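**Irnley toy lending library to move to barcode loans in July**

The Irnley toy library will stop issuing paper loan cards in July and switch to barcode tags on every item it lends, under a plan approved by the town's library service. The change covers 949 catalogued toys, games and puzzles, and applies to all current borrowers.

Loans will be recorded with a handheld scanner at the front desk. Each toy or boxed set will carry a single tag with an item number, and the same number will appear in the online catalog. Borrowers will be able to see whether an item is on the shelf, on loan or out for cleaning before they make the trip.

The catalog software is supplied by Drasteck, which already runs the reservation system for the town's book branches. Toy records will sit in a separate section, with fields for age range, number of parts, cleaning method and battery type. Shazia Rizvi, who manages the collection, said the parts field was the main reason for the change.

"With cards, the count of pieces was written once and copied by hand after that," Rizvi said. "We had sets where three cards gave three different totals."

A stock check carried out in the spring found 364 items with at least one record that did not match what was in the box. Most were construction sets and play figures. The mismatches were split between missing parts and parts that had been returned in the wrong container. All of those items have been recounted, and the corrected totals will be the ones entered in the new catalog.
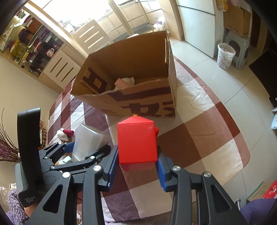
Tags will be heat-sealed polyester on fabric bags and laminated labels on hard containers. Items with small surfaces will be tagged on their storage bag only. Rizwan Soomro, the technician handling the conversion, said adhesive labels had been tested directly on smooth plastic and had lifted at the corners after repeated washing. Labels placed on the container held up through the same number of cycles.

Loan terms will change slightly. The standard period stays at four weeks, with one renewal if no other household is waiting. The limit per household rises to 10 items, and large outdoor toys will count as two. Late fees are unchanged. A missing part will be logged at return and the borrower notified by email; a replacement charge applies only if the part has not come back by the end of the following loan period.

Cleaning intervals will also be tracked. Under the current practice, hard plastic items are wiped down on return and fabric items are laundered at staff discretion. The new system will flag an item for a full wash after a set number of loans and block it from being issued until the wash is recorded. Wooden items will follow a separate schedule, with a surface check for splinters and worn finish.

Sidra Butt, a parent who borrows from the library regularly, said the online listing would be useful but asked that the printed shelf guide be kept. The library service said a paper list would remain at the desk and would be reprinted every month.

The desk will close for two mornings while the last cards are transferred. Returns can be left at the Nevurley Street branch during that time, but no new loans will be issued there. Items already out on a paper card do not need to be brought back early. They will be tagged when they are next returned.

Existing membership numbers will carry over. Borrowers who have not given an email address will receive notices by mail and can add one at the desk at any time.

The library service has not set a date for extending the system to the smaller toy collection at Mykhailiuk Hall, which is still being cataloged. Aqeel Pirzada, who oversees branch services, said that work would begin once the Irnley records had been through one full loan cycle.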